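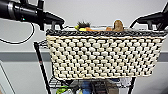 Ultham Household Robotics Group
Minutes of the equipment planning meeting held on 6 October 2026 in the upstairs room

Present: Ilham Fahmy (chair), Rezaul Sikder, Drita Nedeljković, Senga Dunbar, Fengying Meng (minutes)
Apologies: none received

1. Welcome and minutes of the last meeting

Ilham opened by thanking everyone for coming up the stairs with laptops, mugs and, in Drita's case, a very welcome tin of flapjacks. The minutes of the previous meeting were gone through rather quickly and agreed, with one correction: the spare battery was lent to the Tang project for a fortnight and not for a month, and it is back with us. Fengying apologised for the slip and has changed the file copy.

2. Where we are with the tidying work

Rezaul gave a kind and thorough account of the tidying work, which he has been looking after more or less single-handed while Senga was away. The two-armed robot is at present being worked on the basket task, in which it has to bring one gripper in from each side of the big cream basket on the wire cart. He feels this is the right sort of problem for us. People at home do keep their bits and pieces in soft baskets, and a soft rim asks far more of a gripper than the plastic tubs we began with.

Senga asked whether the things inside the basket made any difference. Rezaul said that they do, since whatever sticks up over the rim (there is a spiky little toy, like a hedgehog, that he has grown fond of) has to be left alone while the grippers go for the edge. He would like to go on using a mixed load through the winter and to change it every week or so. There was general warmth towards this idea and several offers of outgrown toys from people's lofts, which Rezaul accepted on the understanding that nothing arrives with batteries in it.

Drita raised the matter of the cart. She has wondered for a while whether open wire shelving is the best thing to practise on, as thin wires are hard for the depth cameras to make sense of. Rezaul's view was that we should keep it for exactly that reason, and add a solid-shelved unit beside it so that the two can be compared. This was taken up again under item 4.

3. Grippers

This took up the best part of the evening, so the minute is a long one.

The present finger sets are wearing. Rezaul passed round a pair that he had taken off last week and everyone had a good look at the inner faces, where the surface has gone smooth. He has been swapping the left and right sets over to even out the wear, but that can only go on for so long, and he would like new fingers in hand before January.

Two ways forward were put to the meeting.

The first is to buy replacement finger sets of the same pattern from Drolano, who supplied the last lot. The price quoted is 60 pounds a set. We know how they behave, nothing in the software would need to change, and Drolano have always been pleasant to deal with on the telephone. Drita did mention that the last order came in two parcels, nine days apart, and that the second had no paperwork in it at all.

The second is to try the softer fingers from Skimport, at 400 pounds for a trial pack with the mounting plates. Senga had read through the leaflet with some care and spoke up for these. Her feeling was that knitted and woven things are going to be with us for a good while, and that a finger with a little give in it might save us a lot of fiddling with grip force settings. Against that, Rezaul pointed out that the mounting plates would put the fingertips slightly lower, and every approach position would need checking afresh. He guessed at two weeks of his time for that, and Ilham gently wrote down three.

Fengying asked whether one arm could be fitted with the soft fingers and the other left as it is. Rezaul thought it could be done for a test, though he would not want to draw much from a two-handed lift with unmatched hands. There was a friendly but slightly circular discussion on this point, and Ilham drew it to a close when the flapjacks had gone.

Agreed: to order two Drolano sets now, so that the current work isn't held up. Senga to ask Skimport if they would lend a trial pack for a month before we commit to paying for one. To come back to this in January.

Action: Rezaul (Drolano order), Senga (Skimport loan)

4. Shelving, storage and the test corner

Following on from item 2, Drita had priced a solid-shelved unit at 50 pounds second-hand from an office clearance firm on the ring road. She has been to see it and reports that it is sturdy, a bit scuffed on one side and the same depth as our cart to within a finger's width. She can fetch it in her own car if somebody will help at the other end. Senga offered.

Ilham asked where it would stand. After some pacing about and a sketch on the back of the agenda, it was felt that the new unit could go against the same wall as the wire cart, provided that the floor markings are redone and the robot still has room to turn. Rezaul asked that the cart itself stay exactly where it is until the present set of runs is finished, and Ilham said she would put a note on the door to that effect.

Senga made a plea for more baskets. We should be practising on several, she said, with different rims and in different sizes, or we shall end up with a robot that is very clever about one basket and no use with its neighbours. All present agreed heartily. Drita suggested a small standing allowance for this kind of thing so that people needn't ask each time, and a sum of 50 pounds up to the end of the year was settled on, receipts to Fengying.

Agreed: to buy the shelving unit; basket allowance as above.

Action: Drita and Senga (collect unit), Ilham (door note, floor plan)

5. Cables and servicing

Rezaul would like the arm cables looked over before the next long block of running. Nothing is amiss so far as he knows, but they bend a great deal in the course of a day, and the maker's handbook asks for a check at intervals which we have been inclined to let slide. An outside engineer would charge about 300 pounds for the visit. Fengying asked if we could do any of it ourselves. Rezaul is happy to do the looking and the tightening of clips, and would only want the engineer for the joints.

Drita asked if spare cables ought to be kept on the shelf. Everybody thought so, and nobody was certain which part number we need – the two arms were bought at different times – so Rezaul will check both labels before anything is ordered.

Agreed: to book the engineer for a quiet week, dates to be found by Ilham. Rezaul to do the cable check beforehand and write down what he finds in the blue book.

Action: Ilham, Rezaul

6. Budget for the coming year

Fengying took the meeting through the draft sheet that went round on Friday. She asked people to bear in mind that it was put together before the Skimport price was known, and the gripper line will need redoing whichever way the loan goes. She has also kept the servicing line apart from the equipment line this time, having had some trouble last year in working out what had been spent on which.

Ilham wondered whether we ought to be putting money by for a second mobile base. There was a good deal of sympathy for the thought, and Senga described rather nicely how much easier life would be if one robot could be in pieces on the bench while the other carried on. Rezaul was more cautious. He would sooner see the arms we have kept in good order and used every day, and he isn't sure there are enough hands to look after two. The question was left open, and Ilham will write a page on it for people to read over Christmas.

Drita asked for a line for bench consumables (tape, cable ties, grip pads, cleaning cloths), which she has been buying from her own pocket. Fengying was dismayed to hear this and asked her to bring in whatever receipts she can find.

Agreed: the draft was accepted in outline, with a consumables line to be added and the gripper line left blank for now.

Action: Fengying (revised sheet), Ilham (page on second base), Drita (receipts)

7. Any other business

Senga reminded everyone that the projector remote is still missing. If it has gone home in somebody's bag, it may be returned without a word being said.

Drita has two boxes of foam offcuts from the Tang project, which are free to anyone who can use them. They are under the bench nearest the window.

8. Next meeting

To be held in January, date to be sent round by Ilham once the engineer's visit is fixed. Rezaul to bring both finger sets, and the soft ones as well if the loan comes off. Senga is down for the baking.

Minutes taken by Fengying Meng. Corrections to her by email, please.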